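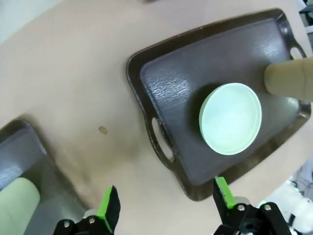 *Gripper's-eye view of the two dark trays, with the pale bowl on the bigger one.*

**From:** Ritu Bisht
**To:** Skivik home automation list
**Date:** 15 January 2026
**Subject:** Re: so can it clear a table or not?

Hi all,

Jumping in on Hilde's question, and sorry for the length (I've been saving this up!).

Hilde Dierckx wrote:

> My sister-in-law sent me another one of those videos where a robot tidies a whole kitchen while the family is out walking the dog. She wants to know if she should wait a couple of years before hiring someone to help my mother. I told her I'd ask you lot. Is any of it close? I don't mean folding fitted sheets. I mean: dishes on a tray, tray to the counter, done.
>
> Also, has anyone heard if Vanhove is still selling those wheeled carts?
>
> Hilde

Short answer for your sister-in-law: hire the person.

Longer answer. I've been helping Els Timmermans with the tray work at Grikdale since June, and I picked trays because I thought they'd be easy. They're flat, they have handle holes, a five-year-old can carry one. Well! Moving a bowl from one tray to another is fine most days. We did 443 tries with single items before the holidays and 355 of them ended with the thing sitting where we wanted it. I was pretty pleased with that until Els asked me if I'd keep a waiter who missed that often.

The shallow bowl is the one that gives me gray hair. With only two fingers you have to pinch the rim, and the rim doesn't stand up very far, so if you come in a little low you knock into the tray and if you come in a little high you close on air. Cylinders lying on their side are friendlier to grab, but then they like to roll when you let go. The raised edge on the tray helps with that, unless you set one down on top of the edge, and then you're back where you started.

And glare. Our trays are dark with a shiny rim, and the overhead lights leave big pale patches on them. I'd love to hear if anyone has had luck with software for this, because my own fix was going to be a lamp with a cloth over it – very high tech.

Lifting a loaded tray is where I really can't give Hilde good news. We've tried it 13 times with a bowl on board and I'd call 2 of those decent. The arm has hold of one handle, the far end sags, and everything goes for a slide. Nouhaila Abou Zeid thinks we need a second arm on the other handle and she's probably right, but then you have two arms that have to agree with each other, and a price that no one's mother is going to pay.

I do think the sorting part will get good fairly soon in places like canteens, where the trays are all the same and there's a bench built for the job. A kitchen where somebody moved the fruit bowl last night is a different animal.

Nele Verbeke, are you still running the Stistine hand on cups? If you've got softer pads to recommend for thin rims, please send me the part number.

No idea about the Vanhove carts, Hilde. I bought mine used.

Ritu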